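**Flonemell 4 task planner: review for laboratory and teaching use**

2022-06-20

Flonemell is a planning and simulation package for robot arms that work in kitchens and similar household settings. Semple, its developer, released version 4 this spring. Our group tested it over one academic term, using the standard license and the supplied countertop scenes. The previous release, which we ran on the same workstation, served as the basis for comparison.

Installation was straightforward. The package arrives as a single archive, and the setup script reported one missing library by name and stopped cleanly. The scene editor opens without a separate login, a welcome change from version 3.

The planner itself is the strongest part of the product. We submitted 1,266 motion requests across the supplied scenes, and 801 returned a valid path on the first attempt. Most of the others were resolved when the search limit was raised from 40 to 100 steps. The default limit is too low for a hand with separate fingers, and Semple should reconsider it. When a request fails, the log states which joint or surface caused the conflict. Version 3 returned only a numeric code.

The perception module is less mature. It takes rendered views and estimates the position of each object in reach. Results were good for objects seen whole. Objects partly outside the view were often given a center that was too close to the border of the image, and the planner accepted these estimates without a warning. We worked around the fault by adding a second viewpoint — a step the manual mentions only in an appendix.

Export to the Adby controller format worked as documented. Export to Cindent did not preserve finger joint limits, and these had to be entered again by hand. Semple has listed a correction for July.

The manual is clear on installation and weak on scene files. Several settings appear in the editor under one name and in the manual under another. Students found this tiring, and we prepared our own two-page list of terms.

We recommend Flonemell 4 for groups that already maintain their own scenes and have a staff member able to read its logs. Groups that depend on the Cindent export should wait for the correction. Our license has been renewed for one year, and further tests will use the countertop scenes with the higher search limit in place. 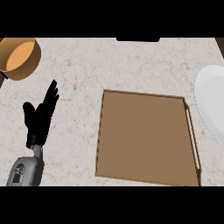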